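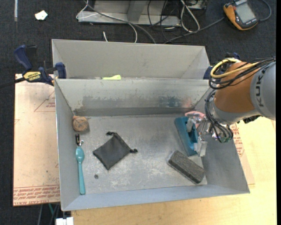
February 9, 2026. Spent the morning on the wrist cabling of the arm on the Costello cell. The dress pack has been rubbing since the tool change in July, and the outer sleeve was worn through at one point. Cut back 16 cm, resleeved, moved the tie point. The black bundle now curves down beside the collar with enough slack for a full turn of joint six, and the yellow cable loops over the orange section without pulling. Ran the wrist to both limits at 2 percent speed, then at 50. No contact.

Bins next. The front one had shifted under load, so the taught corners no longer matched. Squared it against the rear bin and put the clamp back across the junction, blue pad on the bin wall. Retaught all four corners and the floor height. The back wall has a wide band of scraped patches. Fingertip clearance on that side is set in the Garska config, which I had not opened in months. Raised it by 2 mm and noted the old value in the log.

Fault 141 came up twice before lunch, gripper position not reached. Diarmuid Ó Gríofa thought it was the encoder. Reseated the connector at the wrist, cleaned the finger linkages, rehomed. Has not returned so far. If it does, I will swap in the spare from Prokero and send this one out.

Cycle counter reset at 2,000. Grease is due at the next reset. Still need to order sleeve and ties.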